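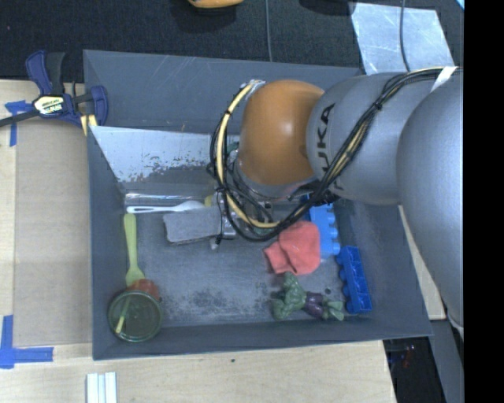

Events > Fan Song Nights > Lullthorpe > Speaker notes

Slide 1. Scope. National final scoring, split jury and televote. Data from the Lullthorpe contest only. No predictions in this talk.

Slide 2. Format. 11 songs, one show, two voting blocks. Jury points read out first, televote added as a single total per song.

Slide 3. Result. Brarneo won on 203 points. Grikel second on 166. Fang won the jury block and finished third - pause, people will want to argue.

Slide 4. Why the order changed. Televote points are shared out by percentage of votes. Jury points use a fixed scale. A song with a large vote share can pass the jury leader. Show the formula, skip the derivation.

Slide 5. Running order. Brarneo sang last, Fang sang second. One show is too small a sample to claim an effect. Say so before the questions.

Slide 6. Open items. Tie-break rule is unclear in the printed rules. Ask if anyone has the April version.

Last updated: April

We use cookies to remember your settings. Accept | Manage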